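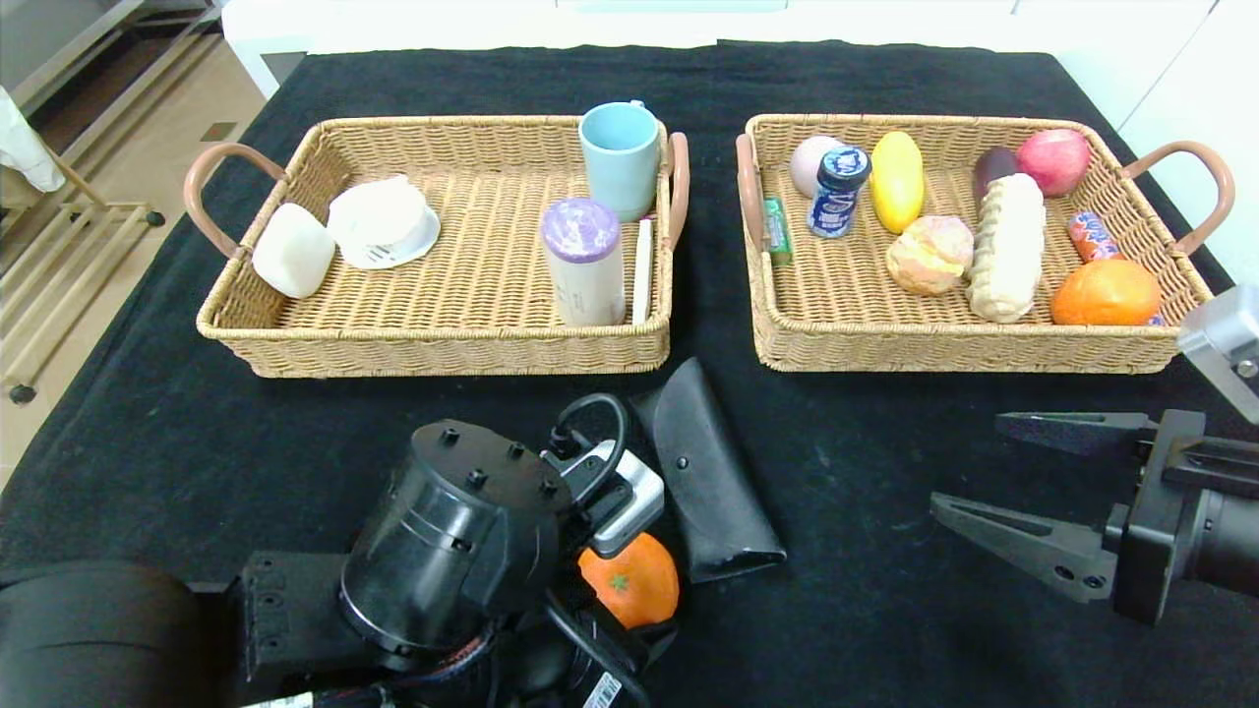 Sunday 25 July 1999

Baskets again, whole afternoon. I write this the same evening so that I don't mix it up with the May entries, where I forgot to note which basket was on which side.

Arrangement: two wicker baskets next to each other at the far side of the table, black cloth under everything. Left is for household things, right is for food. I kept to this and will keep to it until we agree on something else.

Household basket has the light blue mug at the right end, with the handle turned to the back. This is on purpose. When the handle points to the front it catches on whatever stands there, and then two things come out together. The white cup-shaped piece stays more to the left.

Food basket is much fuller. Peach and the little dark blue bottle at the back on the left, mango, plum, red apple, a round bun, the long pale loaf, the red and blue can, big orange in the front right corner. The small green packet goes along the left wall. I like this basket better to look at, but it is the harder one to keep in order. The round pieces roll to wherever there is a hole, and the loaf is too long to lie flat if the fruit is not pushed back first. Next time I will try the loaf first and the fruit after.

Glasses case: I still don't know where it belongs. It is a household thing by the Patwary list, but it is long and takes the space of two others. On the Heder list it is not mentioned at all. For now I say household, left basket, put in last.

The second orange is also a question. One orange in the corner is fine. With two, the corner is too tight and the small blue item goes down out of sight, and I have to feel for it with my fingers.

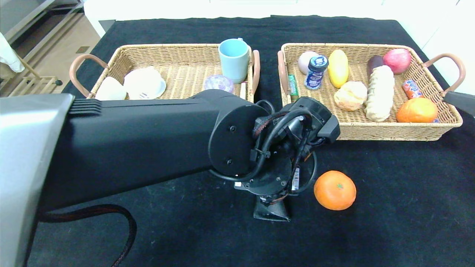

Settimio Bortolotti: I would take the small blue one out of the food basket completely. If you can't find it without digging, it only costs you time at the end. And please write the list from the back row to the front row, the way we did for Parine, otherwise I can't compare yours with mine.

Agreed about the order of the list, I will copy it out again that way. About the blue item I am not sure - it is on the Grikwood sheet, so if I take it out I must change the sheet also. Leave it until we talk.

Cloth: needs a wash, and the colour is going grey at one fold. Is there a second one in the cupboard?

To do
- ask for a lower basket for the food, 8 cm wall if possible
- labels on the handles, left and right
- decide on glasses case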